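# Fullum checkered tablecloth

We have wanted a proper checkered cloth in the range for ages, and the Fullum is finally the one! It's a square-patterned cloth for small and medium tables, woven in cotton at the Rønning mill and hemmed on all four sides. The checks are big enough to read from across a room, and they go right through to the back, so you can flip it over when the front has had a hard week.
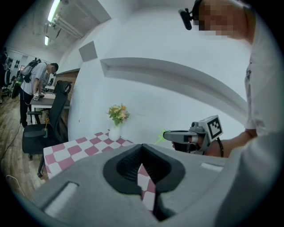
Color is what people ask us most. We call this one Old Rose, and it's softer than the bright picnic red you may be picturing, although it shifts quite a bit with the light. Next to a plain white wall it leans maroon-pink, and yellow and orange flowers in a white vase look wonderful on it (we tried blue ones first, and they looked sad). It also does a lot for a room that's mostly desks and office chairs, where one table with a cloth on it becomes the place everyone drifts to with their coffee.

The cloth has some weight to it, so it hangs nicely and doesn't slide when you lean across the table. Expect it to feel a bit stiff out of the bag. After 3 washes it loosens up and gets really lovely.

A small white cup is about all it needs for company. Big patterned plates tend to fight with the checks, so we'd keep the dishes plain and let the cloth do the talking. A low round vase toward the far side leaves plenty of room for hands and elbows.
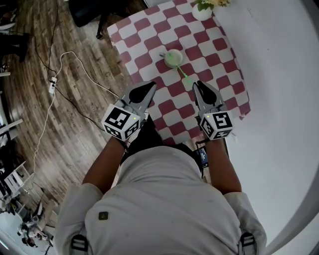
## Size and care

- Square, 48 inches on each side
- Cotton, same pattern front and back
- Machine wash warm with similar colors
- Line dry, or tumble on low
- Iron while still a little damp

Matching napkins come in a set of 4. The longer Dranduvdale cloth, in the same checks, is due back in November.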